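Home Topics Index Recent changes Print version

Clutter clearing (robotics)

Last revised in July by the Marness Reference editors

Clutter clearing is the task of removing mixed, unsorted objects from a bin, table or floor by machine, usually one at a time, and placing each one somewhere else.

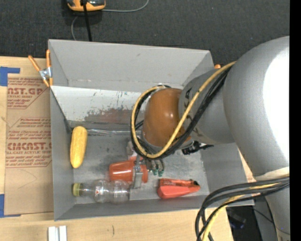 It is treated as a basic test of whether a robot can do household or shop-floor chores, because most such chores begin with it. Loading a dishwasher, tidying a playroom, emptying a returns tote and feeding parts to a press all require the machine to find an object it may not have met before, choose a place to hold it, lift it without disturbing too much else, and let go of it where it belongs.

Background

Industrial arms have handled parts for decades, but mostly parts that arrive in a known position. A fixture or tray holds the part, the arm follows a stored path, and the gripper closes at a fixed point. Under these conditions vision is optional. The method fails when objects vary in shape or lie in any position, as they do in a kitchen drawer or a bin of customer returns.

Early bin picking systems dealt with the second problem and left the first alone. They matched camera data to a stored model of a single part, then worked out the position of each copy in the pile. Such systems are still common in metalworking. Clearing mixed objects has to cope with both problems at once, and the usual approach is to skip identification and search directly for surfaces that can be gripped.

Method

A typical cycle has four stages: sensing, grasp selection, motion and checking. A depth camera supplies a point cloud or height map of the work area. Software proposes candidate grasps, scores them, and discards those that the arm cannot reach or that would drive a finger into a wall. The arm carries out the best remaining candidate. A finger-width reading, a force reading or a second camera view is then used to decide whether an object is held.

Scoring was at first done by geometry alone, using pairs of opposing surfaces and an assumed friction value. Learned scoring is now more usual. Training data comes from simulation, from human control of the arm, or from long unattended runs in which the robot labels its own attempts as successes or failures. Bins with sloped walls are often used for unattended runs, as objects that are dropped or pushed tend to slide back toward the floor of the bin.

Difficult objects

Difficulty depends on the gripper, the sensor and the pile. The following cases are widely reported.

Clear plastic and glass. Many depth cameras return missing or false values on transparent material. A clear bottle may register only at its cap and label, or may appear as a hole in the surface behind it.

Hollow and round objects. Cups lying on their sides can be held across the body or by the rim. The body grasp is easily found but may roll the cup, and the rim grasp needs accurate finger placement.

Objects against a wall. A two-finger gripper needs clearance on both sides. Where there is none, the object must first be pushed or dragged into the open.

Uneven weight. A stapler held near one end may turn in the fingers when lifted. The grasp is often counted as successful in clearing, but it is of little use if the tool has to be placed in a given direction.

Soft goods. Cloth, bags and cables change shape when touched. Most clearing systems pick them up adequately and place them poorly.

Measurement

Two figures are normally given. Grasp success rate is the share of attempts that end with an object held. Clearance rate is the share of objects removed before the system stops or reaches its attempt limit. The two can differ widely, and a system with a modest success rate may still clear every bin if it is allowed to retry.

The Herkau protocol fixes the attempt limit at 50 per bin and ends a run after 7 failures in a row. Its object list is restricted to ordinary items that can be bought again, including play food, drinkware and office supplies. In a published series under this protocol, the Ekinci laboratory recorded 607 attempts and reported clear containers as the largest single source of failure. Results from different laboratories are hard to compare even under a shared protocol. Lighting, finger pads and the way objects are poured into the bin all affect the outcome.

Use in workplaces

Warehouses are the main users. Suction cups are preferred there, as boxes and bagged goods offer flat surfaces, and fingers are added for items that suction will not hold. A person commonly supervises several cells and resolves failed picks remotely. On shop floors, clearing cells such as the Stilik line are used for sorting returned tools and for emptying mixed scrap trays. Cycle times are generally slower than those of a worker at the same station, and the case for installation rests on running hours.

Use in homes

No general household clearing robot is in wide use. Arms that perform well at a bench depend on a fixed base, a known work area and a stop switch within reach of trained staff. A home machine must also move itself, work near children and pets, and know where things go. This last requirement is a separate problem, as a clearing system may pick up a cup correctly without any record of whether it should go to the sink, the shelf or the trash.

Forecasts vary. Some place routine tidying by machine within a decade, and others put unsupervised work in an ordinary home at about 2050.

See also

Bin picking; Depth sensing; Grasp planning; Mobile manipulation

Previous Next Back to top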